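About Hisgate

First aid for people who would rather be somewhere else

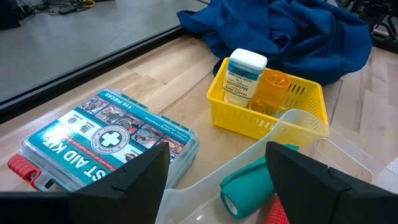

A first aid kit and a yellow basket on the training table.

Hisgate teaches first aid to people whose boss signed them up for it. We have made our peace with this. Most of our students arrive on a weekday morning holding a coffee like a shield, and they ask at the door what time it ends. It ends at four. There is a lunch break. The sandwiches come from Lau, two doors down, and they are the best-reviewed part of the course.

How we started

Ah-rin Geum spent 17 years as an ambulance dispatcher, a job that consists largely of telling frightened strangers to put the phone on speaker. She noticed that a good many callers had taken a first aid class at some point and could remember only that there had been a slideshow. One woman knew the slideshow had a cartoon heart in it. She could describe the heart very well.

Ah-rin quit in June, rented a room above a tile showroom, and taught her first class to six employees of a carpet warehouse. Two of them fell asleep. She rewrote the course that night and took out all the slides. The projector is still in the closet if anyone wants it. The bulb is fine.

Fikri Liew was one of the carpet people (he would like it known that he was awake). He came back the following week to ask a question about nosebleeds, stayed to stack the chairs, and now teaches half the schedule. He handles the workplace classes and anything involving teenagers, who respect him for reasons we have not been able to work out.

What we teach

Our main class is the one-day workplace course. It covers CPR, choking, bleeding, burns, fainting, and what to say to a person on the floor while you wait for help. That last part takes longer than you would expect. People who can press on a chest in perfect rhythm go completely silent when asked to say something kind to a plastic torso.

We also run:

Small Humans, an evening class for parents, grandparents, and babysitters. Bring your own questions. Someone always asks about grapes.

The Long Way From Help, a weekend class for hikers, hunters, and people who own kayaks. Held outdoors in most weather, including the kind you will complain about.

The Refresher, two hours, for those who took the full course and would like to remember it.

Classes are capped at 17. We tried bigger ones and spent the whole day saying "can everybody see?" Everybody could not.

How a class goes

You will be on your knees a lot. Wear pants you don't care about. We keep the talking short and the practice long, and you will bandage a coworker before ten in the morning, possibly a coworker you have been avoiding. Fikri plays a man who has cut his hand on a bagel. It is a committed performance, and the Plirora Street branch library once asked us to keep it down.

There's a quiz at the end. It is open book. If you fail it, you sit with Ah-rin for a bit and take it again, and so far this has worked on even the most determined.

We don't do gore. There are training companies that go in for fake blood by the bucket, and we wish them well with their carpets. We found that students who were busy being grossed out were not busy learning where to press.

Where to find us

We moved out from over the tile showroom some time ago and now have the ground floor of the old Grindumus button factory. It has tall windows, stubborn radiators, and a freight elevator you may not ride. If you drill a hole anywhere in the building, buttons come out. Parking is behind the building, past the sign that says there is no parking. The sign belongs to a business that closed. We have asked the landlord about it.

We'll also come to you, provided you have a floor and can push the desks back. We have taught in a bowling alley, a bakery, and the break room of a mattress store, where attendance was excellent and morale was suspiciously high.

What it costs

The one-day course is $230 a person, lunch included. Small Humans is $6 if you live in the neighborhood, a price Ah-rin set on a whim and refuses to discuss. The weekend class is $300. Tell us when you sign up if money is the thing stopping you. We won't ask you to fill out a form about it.

Getting in touch

Call during the day and one of us will pick up between classes, slightly out of breath. Email is slower but more polite. If you are calling because someone is hurt right now, please hang up and call 911. Ah-rin's old coworkers are very good, and they'll want you on speaker.

Page last updated July 19, 2026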